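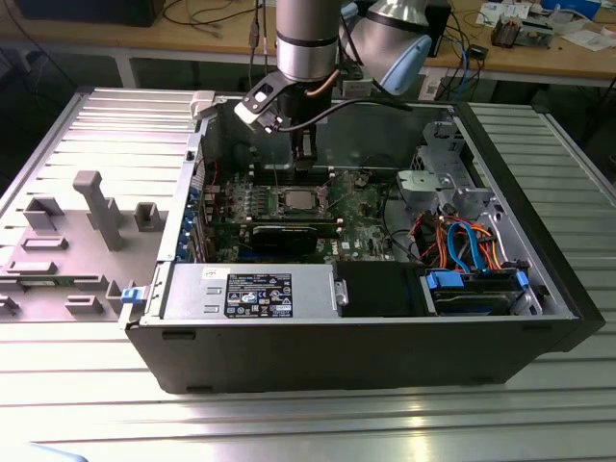
*Desktop tower with the side panel removed and the processor socket at the center of the board.*

# Equipment Donations and Refurbished Computers: Frequently Asked Questions

**Who may apply for a refurbished desktop?**

Any household or registered nonprofit in the Skutenholm service area may apply. Applicants must be 18 or older and may receive one computer every three years.

**What does a computer cost?**

The standard fee is $50. Applicants who hold a current Orenar library card pay $10. Fees are collected at pickup and are not refundable.

**What equipment is accepted?**

The Bedoya Street counter accepts desktops, laptops, keyboards and flat monitors. Printers, tube monitors and swollen batteries are not accepted at any location. 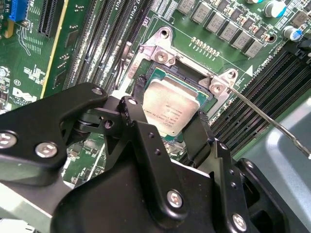

Donors are asked to keep the original power cord with each laptop. Desktops may be dropped off without one. Missing memory or a missing drive does not disqualify a machine, but please note it on the intake form.

**What happens to my data?**

Drives are erased before a computer is offered again. A drive that cannot be erased is destroyed. Donors may request a written certificate – the request must be made at drop-off.

**How many computers has the program placed?**

The program has placed 3,034 computers to date, including 84 at the Plalilach adult learning center.

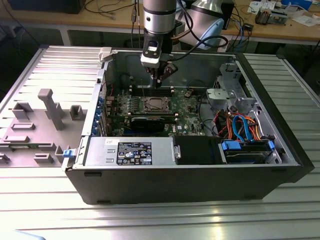
*An open tower on its side on the workbench.*

**Is there a warranty?**

Each desktop is covered for 90 days against hardware failure. Coverage does not include spills, software problems or parts added by the owner.

**When is the counter closed?**

The counter closes for inventory in January. Applications submitted online during that month are reviewed in the order received.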